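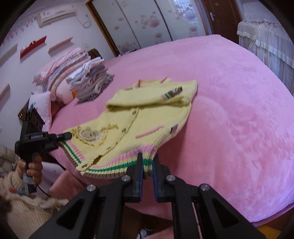 *Yellow cardigan on the pink fleece blanket, striped hem end.*

# brullow: notes and data for a bedroom closet refit

Hi! This repo is everything I wrote down while planning and building out the closet in our back bedroom. It started as one spreadsheet and grew into a folder, then my sister wanted a copy, then her neighbor did, so now it lives here. Brullow is what my daughter used to call the closet when she was small, and I never came up with a better folder name.

If you're thinking about shelves, rods, drawers or doors for a closet in an older house, help yourself. If you want a finished design you can hand to a contractor, you'll be disappointed. My drawings are on graph paper.

## What's in the folder

- `walls.csv` – width, depth and height readings, taken at several heights because our walls wander all over the place
- `clothes.csv` – one row per garment, with hanging length, folded size and where it ended up
- `parts.csv` – every panel, rod, bracket, hinge and runner I priced, including the ones I didn't buy
- `layouts/` – scans of the graph paper, oldest first
- `mistakes.md` – longer than I'd like
- `fit.py` – a tiny script that checks whether a layout fits the wall readings

The script needs Python 3 and nothing else. Run it from the top folder:

```
python fit.py walls.csv layouts/final.txt
```

It prints the gap left over at each height. A negative number means you're going to be sanding something (ask me how I know!).

## The closet itself

It's a reach-in closet with a pair of sliding doors, in a house with plaster walls. When we moved in it had one rod, one shelf above the rod, and a lot of dead air underneath. I'm short, so that top shelf held things I saw when we moved in and not again until I emptied it for this.

I looked at three ways to go. Wire shelving is cheap and quick, but sweaters come off it with grid marks and I hate that. A full custom build would have been gorgeous, and the quote made me laugh out loud in the showroom. In the end I went with a modular kit from Drilico for the uprights and drawers, plus my own shelves cut to fit between the uprights and the crooked side wall. The handles are from the Tiêu range, the small round ones, which I love and would buy again tomorrow.

Budget was nearly 300 dollars for the shelving boards and finish, with the kit on top of that. The kit price changed while I was dithering over it, so `parts.csv` has both prices. Check the current one yourself before you plan around mine.

## Columns in `clothes.csv`

| column | meaning |
|---|---|
| `item` | plain name, like "winter coat" |
| `hang_in` | length on the hanger in inches, blank if I never hang it |
| `fold_w`, `fold_d` | folded width and depth in inches |
| `season` | w, s or a (winter, summer, all year) |
| `zone` | upper rod, lower rod, shelf, drawer, other room |
| `note` | whatever I felt like typing |

A few things about how I filled it in. Hanging length runs from the top of the rod to the lowest point of the garment, so it includes the hanger hook. I didn't do that for the first batch and had to redo them, and if you see a row that looks short compared to its neighbors, I probably missed one. Knits go in as folded only. They stretch on a hanger, and a drawer or a shelf treats them better anyway.

My folding isn't very consistent either. I fold to whatever shape feels right that day, so treat the folded sizes as good to the nearest inch or so. Fine for sizing a shelf. Not fine for one of those divider grids, which I tried and took out again.

## Columns in `walls.csv`

Simple stuff: `height_in` is how far up from the floor I measured, then `width_in` and `depth_in` at that height. I took the readings 8 inches apart going up, with a tape, and went through the whole set again on another day. Both sets are in there, and the `pass` column says which is which. Where they disagree I believed the smaller number, and so does the script.

Please measure your own walls this way. I had a single width written on an envelope for years, and the envelope was wrong at every height but one.

## Things I'd do differently

The lower rod is too close to the drawers. It works, but shirts brush the drawer fronts and the hems get dusty. I'd drop the drawer stack down or give up a drawer.

I would also pick the doors first! Sliding doors only ever open one half at a time, and my middle upright sits right behind the overlap, so the drawers next to it can't pull out unless the door is shoved all the way over. Jeanie Chisholm pointed this out from my very first sketch and I said it would be fine. It's in `mistakes.md` under her name.

And the finish. I used the water-based stuff from Clalell in satin, and it went on beautifully, but I put the shelves in too early and a couple of them picked up marks. Give it longer than you want to.

## Still to do

- [ ] LED strip under the top shelf (the battery kind, I'm not opening up plaster)
- [ ] hooks on the left wall for bags
- [ ] clean up the layout scans, some are sideways
- [ ] redo the winter rows in June, when everything is washed and put away

## Using any of this

Copy it, change it, print it out and scribble on it. The script is MIT, and the data and drawings are CC0. If you spot a bad number, open an issue and tell me which row. I check on weekends, mostly.

Last edited 13 May 2022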